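Last updated: September

The Bench Job

By eight in the morning Usha Mudaliar has already had an argument with a table. It's the wrong height. Has been since they moved it. She does her end-of-line work at Chacko standing up now, white sheet over the wood, grippers in hand, and her shoulders let her know about it by lunch.

Two years ago she packed. Power strips, small home electronics, whatever came down the belt, into the tray, next tray. 700 trays on a decent shift. Then the Ivberg arms went in on line four and the packing mostly went with them. What was left was the awkward stuff, the things the arms kept fumbling, and somebody had to show them how.

So that's the job. Pick it up the way you want the arm to pick it up. Put it down. Again.
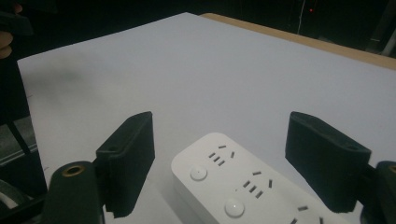 She's good at it, and the pay is a grade up from packing, which took the union a whole winter to get in writing. The first offer was the same rate with a new title. "They called us trainers," Mudaliar says. "I said fine, then pay me like one."

Slippery plastic is the worst, she says. You come in too fast, it skates. Too slow and you are there all day. A packer never thinks about this. Your fingers just do it. Now she goes home and catches herself watching her own hand reach for the salt.

The numbers, since everyone asks. Chacko had 388 people on the floor before the arms. No layoffs, management says, and that's true as far as it goes. People who left weren't replaced. The night shift got merged, then got shorter. The break room is quiet at 2 a.m. in a way it didn't used to be.

Balakrishnan Poduval runs the floor and doesn't dress it up. He started as a packer himself. The target for the bench crew is 2000 good pickups a week, and a good one is harder to get than teh word makes it sound. Half the fights on the floor now are over what counts. A nudge? A second try? The software, Gralusora, throws out plenty that looked fine to the person holding the grip.

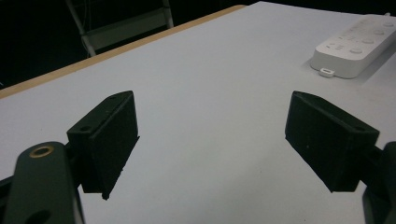
Fingers open over the white work surface, a push-button device off to the right.

"I used to know who was having a bad day by their trays," Poduval says. "Now I get a report." He reads it Wednesday. He'd rather walk the floor, and some weeks he does both and goes home late.

What nobody at Chacko can say is how long the bench work lasts. When an arm learns an item, the item comes off the list. New items go on. So far the list has stayed long, mostly thanks to a contract with Sakgate that brought in a pile of odd-shaped things all at once. Mudaliar keeps her packing certificate current anyway. She's also signed up for the maintenance course, evenings, her own time, and wants the company to cover the fee. They are talking about it.

The table, meanwhile. She's put in a third request. Poduval says its approved.

Contact the newsroom | Copyright, all rights reserved | Back to top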